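Spinning reel care, club night talk
Speaker notes, July 8, 2019

Opening
Ask who fished Brinden this spring. Ask who has opened their reel up afterward. Wait for hands.
The talk runs 18 minutes. Leave the rest for questions.

Part 1: What goes wrong
Grit in the line roller is the most common trouble. It starts as a faint squeak and ends up fraying line.
Pass around the Skelholm with the worn roller. Let people turn it with a finger.
Mention that mine went 48 trips without oil. My fault.

Part 2: After each trip
Back the drag off before storing.
Wipe the body with a damp cloth. No hose, no soaking.
One drop of oil on the roller, one on the handle knob.

Part 3: Once a year
I do mine in December, when the boat is put away.
Take off the spool and side plate. Lay the parts out in the order they come off.
Soft brush for the gears, then fresh grease, thin coat. Show the Flalis grease tube.
Keep grease off the anti-reverse bearing. Say this twice.

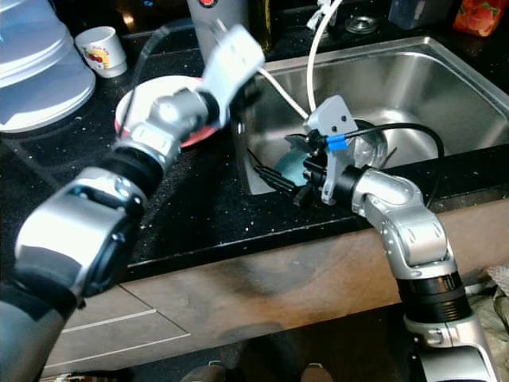

Part 4: When to send it in
Handle still rough after cleaning, or the bail won't snap over.
Sandhu does a full service in 8 days. Their form is on the back table.

Questions
Likely one: braid or mono on a small spool. Answer: either, if it is packed tight.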